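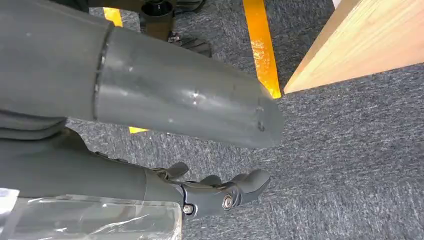
Delivery wrap and carpeted rooms: frequently asked questions

For tenants and staff moving into the Ponholm building. If your question isn't covered, call the move desk at extension 1529.

Does the clear plastic come off before or after the furniture is in place?

After, in most cases. Hesberg wraps its pieces in clear film at the warehouse, and the wrap keeps the sides from getting scuffed in the elevator and the hallway. Leave it on until the piece is where you want it. The exception is anything with casters – cut the film away from the wheels first or they will drag it.

How do I cut the film without cutting the carpet?

Use the hooked safety cutters from the move desk. Start at the top of the piece and pull the blade toward you at waist height. Don't cut along the floor. If the film is pinned under a leg, have a second person tip the piece and pull the plastic out in one go.

Please don't use box knives. We replaced carpet in room 452 last year after one long cut, and the tenant was billed for it.

Can I leave plastic on the floor while I work?

Only if it's out of the walking path. Loose film on carpet slides more than people expect. Push it against a wall or drop it straight into a bag. If you stop for lunch, bag it first.

Where does the plastic go?

Clear film goes in the clear bags by the freight elevator. Take off paper labels and tape if they come away easily, and don't worry about the small bits. Colored film, foam corners and bubble wrap go in the regular trash. Chaudhry collects the clear bags every Tuesday morning, so try to have yours down the night before.

Should I save any of it?

Keep a few large pieces if you expect to move again within the building. Clean film can be used once more around drawers and cabinet doors. Crinkled film is fine for this. Film with a long tear in it isn't worth keeping.

The furniture left dents in the carpet. Will they come out?

Usually, if the piece has been there less than a few months. Put a damp cloth over the dent, leave it for 15 minutes, then lift the pile with your fingers or the edge of a spoon. Let it dry before you vacuum. Do not iron the carpet.
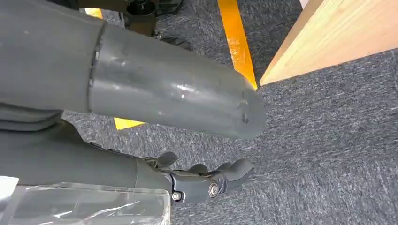
Page last changed: February

Can I slide a heavy cabinet across the carpet?

Short distances are OK with sliders under all four corners. For anything longer, borrow the flat dolly. We have two, and they are 21 inches wide, so they fit through every office door except the supply closets. Empty the drawers before you start.

There's static when I pull the plastic off. Is that a problem?

It can be for electronics. Unwrap desks and shelves first, bag the film, and bring in computers and monitors once the floor is clear. Static is worse in winter when the heat is running.

How soon can I vacuum a newly laid carpet?

The same day. You'll pick up a lot of loose fiber the first few times and the canister will fill quickly. This is normal and tapers off after some weeks.

Who checks the room when I'm done?

Arturo Caputo does the walk-through, usually in the afternoon. He looks at the carpet, the door frames and the light switches, and he'll enter any marks in Dokuvia while you're there. Ask him to show you the entry before he closes it – it's much harder to change later.

I found damage after the walk-through. What now?

Open your room's record in Dokuvia and add a note with the location of the damage. Do this within two working days. For delivery damage, keep the wrap that was on the piece until Hesberg has answered, including any label.

Do I need to return the cutters?

Yes, to the move desk, with the blades closed.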